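Sonasness color name list - README

Hi, and thanks for downloading this thing. Sonasness is a plain list of color names that people use in everyday speech, matched to the color values they had in mind when they typed them. I started it because I was repainting a hallway and found out that my idea of "sage" and my paint store's idea of "sage" have never met.

My favorite part of the whole list is the pale greens. 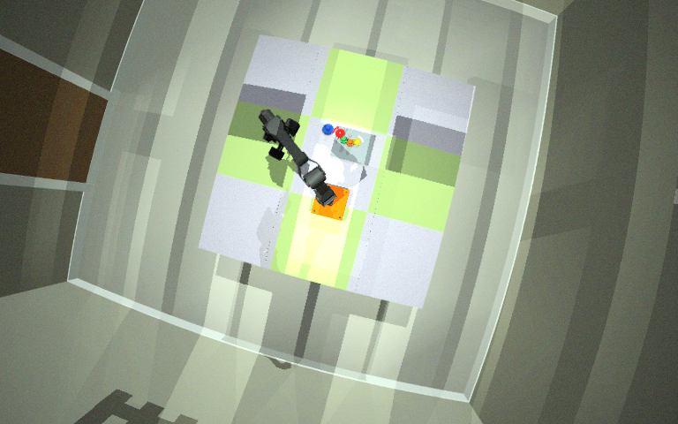
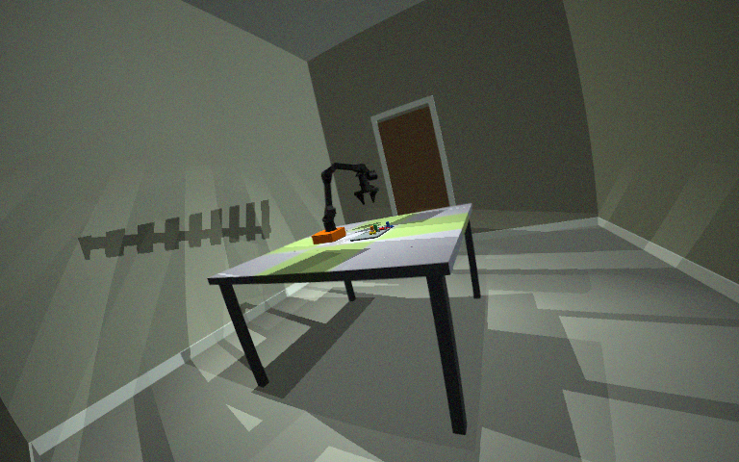
Greens are where people disagree the most. Lime, pistachio, celery, honeydew, pear, mint (oh boy, mint) - all of them overlap, and I've left the overlap in. If you want one tidy value per name, use the file called medians. If you want the mess, use the file called answers. I like the mess!

What's in the download

names.csv has 312 color names, one per row, lowercase, with the spelling I settled on. Gray is always gray, so if you search for "grey" you'll get nothing and think the file is broken. It isn't, sorry.

answers.csv is the big one. Each row is one name, one color value and a made-up id for the person who gave it. Every name has at least 20 answers or it got dropped.

medians.csv is worked out from answers.csv with a small script, also in the folder. Run the script again if you edit anything, it takes a few seconds.

notes.txt is me talking to myself. Read it if you're curious why "salmon" is in there twice.

Where the answers came from

I put up a little form on my site, Clarorano, and left it open from March until November. You got a color name and three sliders, and you moved the sliders until you were happy. Around 200 people filled it in. Most of them quit somewhere in the browns, and I can't blame them, because the browns went on forever and I'd put them all in a row. The next form will shuffle.

I didn't ask for age, country or anything else. I do know that most of the traffic came from one knitting forum, so expect strong feelings about heather, oatmeal and anything that sounds like a sheep.

Things to watch out for

Everyone answered on their own screen. Some of those screens were surely dimmed, or had the warm night setting on, and I have no way to tell which. The yellows look a bit orange to me and I suspect that's the reason.

108 of the names have a "maybe" in the flag column. I put it there when the answers split into two clear groups, like teal, where half of you want blue and half want green. The median for those lands in the middle and pleases no one, so check the flag before you use it.

Using it

Do what you like with it, paid work included. A link back is nice. If you find a mistake, send it through the contact form on Clarorano with the row number - I usually go through those on Sunday.

Still to do

Split off the metallic names (a flat value for "copper" is kind of silly)
Fix the two salmons
Add a second round for purples
Decide what to do about "nude"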